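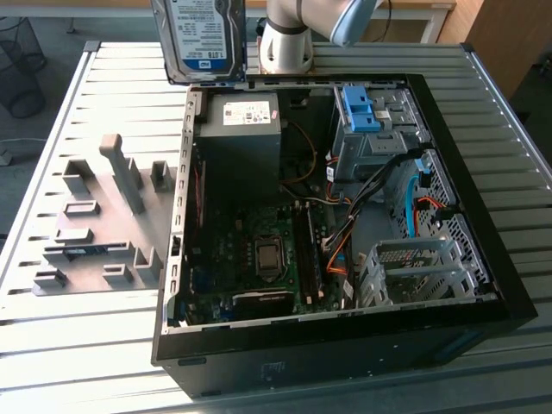
*Figure 1. The arm holding a 1.0TB Western Digital drive at the open case.*

## 4. Safety and handling rules

Our group wrote its own rules for the Ernholm cell before any parts were moved. The course handout covers the arm itself, but it says very little about computer parts, so we added to it. The first draft was finished in June and had 244 lines. Most of it was copied from manuals and hard to use at the bench, and we cut it to one page.

The rules we kept:

- The case is unplugged from the wall before it goes on the table.
- It lies on its side with the side panel off, open side up.
- Hands stay outside the rails while the arm has power - this includes reaching in to move a cable.
- Drives are gripped by the metal body, never by the connectors.
- Any new path is run at low speed five times with no part in the gripper.
- Two people are present for every run, and one of them stays at the stop button.

Loose cables gave us the most trouble when writing this. A SATA cable can sit in the path of a drive and still look clear from the operator's side. We now check from both sides of the table and write the result in the Clalska log sheet.

We did not set a force limit for the gripper. That is left for the next group - the sensor has to be calibrated first.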